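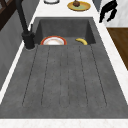 How slow should the arm go when there's crockery about?

I keep mine at 50 mm a second for the last stretch before it touches a plate, and let it go quicker once it's clear. Our house rules at Wavby say the same.

Do I need to log every run?

Please do! I write down the start layout, the software version and whether I stepped in – even on the dull runs. My own log is up to 540 lines now and I still look things up in it.

How many failed grasps before I stop?

I stop after 2 in a row, then check the settings before trying again.

Can I change the rules for my own kitchen tasks?

Yes, if you make them stricter. If you want to loosen one, ask me first (I'm usually about on a Wednesday).

Contact Wavby | © Wavby | Back to top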